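4.2 Clearing the counter

Last updated: 11/26/25
Print this page | E-mail this page

The Lorkier benchmark asks whether an arm can tidy a kitchen worktop it has not met before. All trials reported here were run in simulation, on a cluttered stone-effect counter with cutlery, a dark bowl and a toaster.
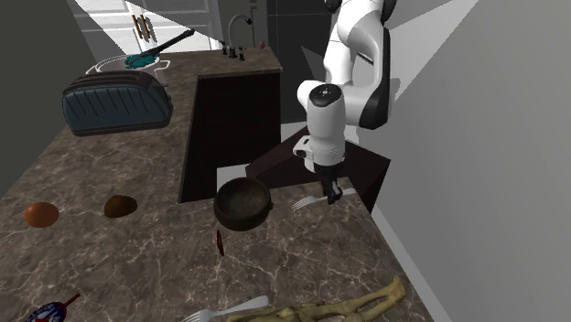 We ran 3000 attempts with the Yatsenko controller. Of these, 1535 ended with the named item in its target place. Long thin handles were the main source of failure - the fingers closed too early, or the item turned as it was lifted.
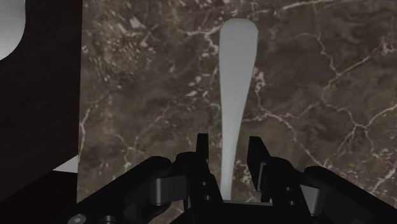 Adding the Fetix grasp check raised the figure to 2589 over the same number of attempts, though each one took roughly 2 minutes. A person would do the job in seconds. We would not yet call this a finished household skill.

Figure 6. Counter task, with the gripper lowered into the bowl at a utensil handle.
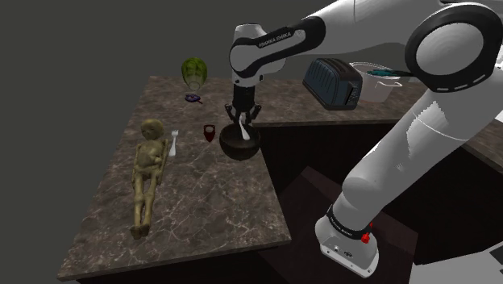 4.3 Results on the Flollulow shelf task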